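FROM THE SUPPLY SHELF
The Pen Holder Question, Reopened

Regular readers of this newsletter (hello to both of you) will remember that when Stunex moved up to the Garnance building in June, the white table by the wall was meant to be a shared work surface. It became a shared place to leave pens. By the end of the first month it had a pen population well ahead of the staff population, and most of the pens had retired.

So we have sorted them. The sorting took 35 minutes, which is longer than the meeting where we decided to do it, and the results are back in their mesh holders. 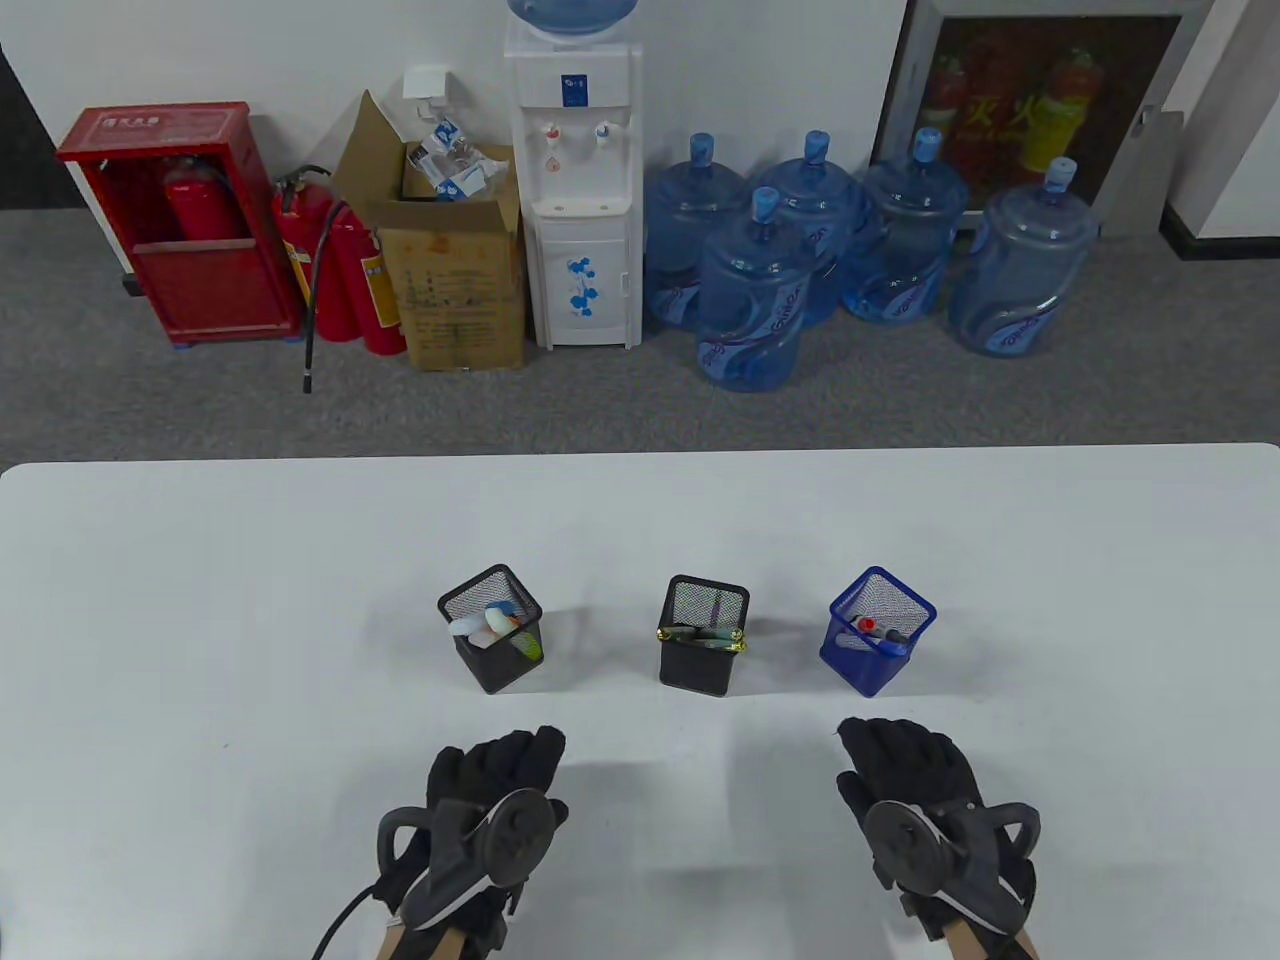

Black, black and blue. The gold clips live on the rim of the middle one.

A word about the blue holder. It came with us from the Fedbridge office and has always attracted a better class of marker. Please don't read anything into the color. Red caps may go in the black holders and so may yours. The clips are for anyone who needs one, though we'd like them to come home again after the Stanciu binders have gone out.

The rules for testing were simple. A pen got 2 tries on scrap paper. If it wrote, it stayed. If it wrote only when held at an angle and spoken to kindly, it went – and yes, that included the one from the hotel.
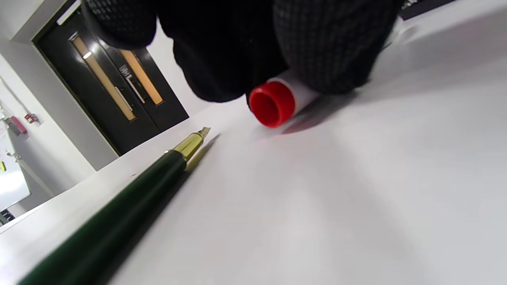 Anything with a cap gets to keep its cap, and we would ask you to respect this. A marker left open overnight is a stick. As for fountain pens, there is a feeling in some quarters that they are too good for a mesh holder, and those quarters are welcome to keep theirs in a drawer. Don't lend one to somebody signing for a delivery. We lost 4 perfectly good nibs that way at Fedbridge, and one friendship.

While we're over there: the table is also the table nearest the water, so people put things down on it while they fill a cup and then walk off with the cup. That's how we came to own 9 highlighters and a single glove last winter. Take both hands' worth with you, please.
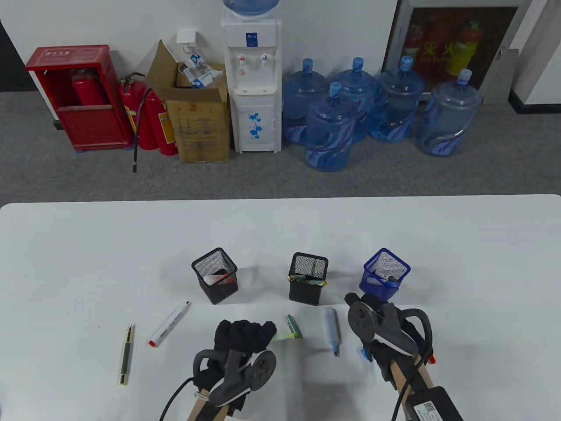 The water end of the room, with the big blue bottles on the carpet and the tall box beside the dispenser.

Flaps on cardboard boxes are not a shelf, by the way. Next month: the stapler, and who has it.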